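Softer water reaches Wundov taps as Pravum plant comes online

March 20, 2024

Households in the Wundov water district are now getting softer water than they have had in decades, following the startup of a new treatment line at the Pravum plant earlier this month.

The district said hardness at the plant outlet measured 114 milligrams per liter in its most recent weekly test. The average for last year was 254. Both numbers are given as calcium carbonate, the usual way of reporting hardness.

The change has already reached most of the center of town and the Altum neighborhood. Streets at the far end of the Tsang Road main are getting a mix of old and new water for now, and readings there move up and down from one day to the next.

"People called the first week to say their soap felt slippery," said Chih-ming Hsueh, the district's operations manager. "They thought something had gone wrong. You need less soap in soft water, and if you use the same amount as before it takes longer to rinse off."

Wundov draws nearly all its water from wells in limestone. The rock makes the supply hard, and residents have lived with white crust on faucets and showerheads for as long as the system has existed. Hard water is not a health problem, and the old supply met every drinking water standard, Hsueh said. The complaints were about heaters and appliances.

The new line passes part of the well water through tanks of fine sand grains, where the minerals build up as small pellets and are drained off. The softened water is then blended with untreated water before it leaves the plant. Hsueh said the district chose not to go lower than the present level. Very soft water can be hard on older pipes, and the blend leaves enough mineral to keep a thin coating inside them.

Bills will not change before next year. A rate study is under way and the board is expected to see a first draft in the fall.

Cloudy water on some streets

The district has logged 64 calls about cloudy or slightly brown water since the switch. Nearly all came from two areas, the lower end of Tsang Road and the blocks behind the old rail depot, where crews opened and closed valves to change the direction of flow.

Hsueh said the color comes from sediment stirred up in the mains and should clear after the cold tap has been run for a few minutes. Crews will flush hydrants in both areas through the end of March. Residents may see lower pressure while a crew is working on their block. Notices will be hung on doors the day before.

Anyone whose water is still discolored after a full day should call the district. So should anyone who sees it in the hot tap only, which usually points to the heater.

Home softeners need a new setting

Many houses in the district have their own softener, usually in the basement or garage. Those units are set for the old hardness and will use more salt and water than they need until the setting is changed.

The new figure comes to a little under 7 grains per gallon, the unit printed on most softener controls. The old one was close to 15. Renters should ask their landlord before changing anything. Owners who are thinking of taking a softener out altogether were advised to wait until summer, when the blend at the plant will be reviewed.

People who keep fish should test their tank before the next water change and make smaller changes for a while. Home brewers and bakers who adjust their recipes for hard water may want to ask for the full mineral report, which is free at the district office.

Tea, floors and old scale

Old scale will not disappear from a kettle or faucet just because the supply is softer. It still has to be removed once, with vinegar or a descaling product, and new buildup should then be slower.

Tea drinkers are likely to notice the change first. Hard water leaves a dull film on the surface of black tea and brown rings inside the cup. With the new water the film should be thinner and the tea may look brighter. It may also taste stronger, so the district's leaflet suggests starting with a little less leaf.

Stone floors are another matter. Marble is itself a form of calcium carbonate, and the vinegar that works on a kettle will etch it and leave dull spots that have to be polished out. The leaflet says to sweep marble tile first with a soft broom so that grit is not dragged across it, then mop with plain water or a cleaner marked safe for stone, and dry it with a cloth. White haze left from years of mopping with hard water can often be buffed off with a dry pad. Felt pads under chair legs will prevent most scratches.

Marble tile is common in the apartment buildings in Altum.

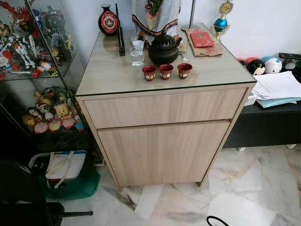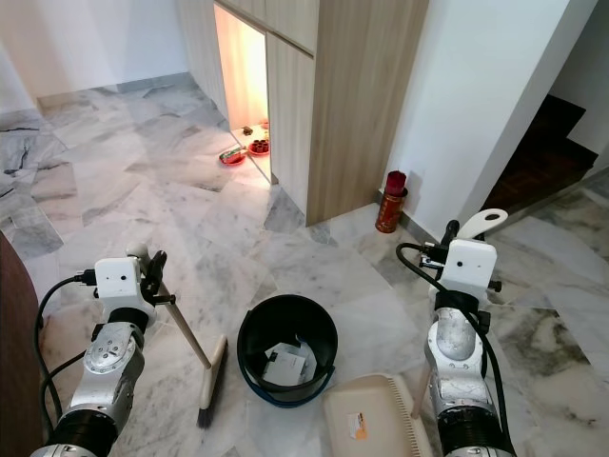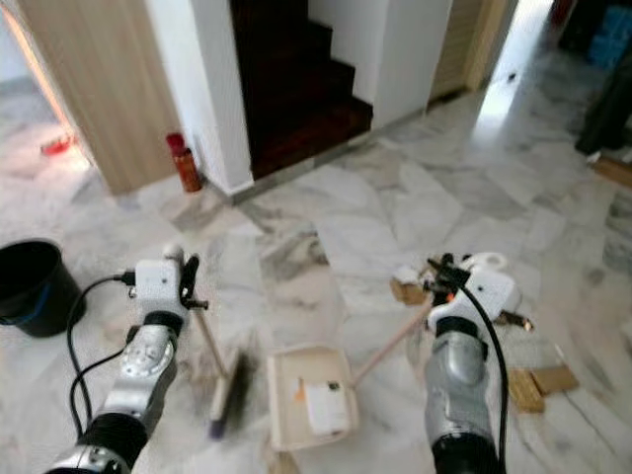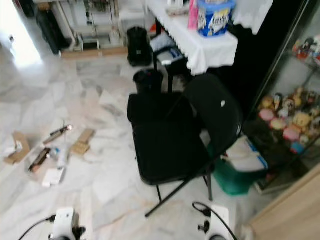 Meetings and testing

The district will hold an open session on the new supply at the Pravum plant on the evening of March 27. Staff will show the treatment line in groups, and closed shoes are required. Parking is at the upper gate only, as the lower lot is being repaved.

Free hardness test strips can be picked up at the district office and at the front desk of the Wundov library, one packet per household. Each packet holds 6 strips. The strips should be dipped in cold water straight from the tap, and the color read against the card after the time given on the packet. Water that has gone through a home softener will give a false reading, so use an outside tap or set the softener to bypass first.

Weekly readings from the plant outlet and from the sampling point on Tsang Road will be posted on the office door and printed on the back of the April bill.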